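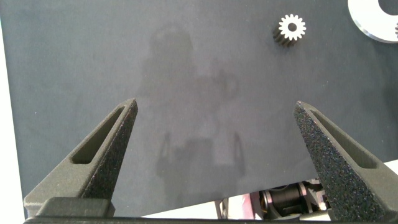 A dark gray work surface at Maëlys Tessier's shop in Jerndale.

Maëlys Tessier did not plan to work in spare parts. She trained as a bookkeeper, moved to Jerndale for her husband's job, and took a part-time position doing invoices for a company that sold replacement gears for food mixers, sewing machines and hand drills. When the owner retired, she bought the business and its stock list.

"The list had 3,169 lines on it," she says. "Half of them had no price. Some just said 'small, see Ostberg.' Ostberg was the supplier, and they had closed."

It took her most of two winters to sort it out. She threw away very little. Her view is that a part nobody has ordered in ten years can still be the one somebody needs next month, and storage in Jerndale is cheap enough that she can afford to wait.

Most orders come from people fixing one machine at home. They write long emails. Tessier reads all of them, and she asks for measurements before she sends anything out.

"People will tell you the brand and the color and that it was their aunt's," she says. "I need the bore and the number of teeth. If they can't measure it, they can mail me the old one and I'll measure it." 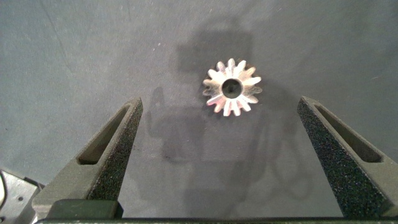

Returns used to be her biggest cost. In her first year she took back about 400 parts, nearly all of them the wrong size. Now she won't ship until the customer has confirmed the numbers in writing, and last year she had 40 come back. Some customers complain about the extra email. She lets them complain.

Prices are a harder subject. A gear cut as a one-off can cost more than a used machine, and she says so up front. "I've talked people out of orders. If you can buy the whole mixer for less, go buy the mixer - unless you really want to keep yours. Plenty of them do."

She would like to see manufacturers publish drawings for parts they no longer make. She has written to several and had one reply, a polite no. In the meantime she keeps her own drawings, 200 so far, in a filing cabinet and on two hard drives.

In October she starts teaching an evening class on measuring worn parts. It runs from seven to nine, and students should bring their own calipers.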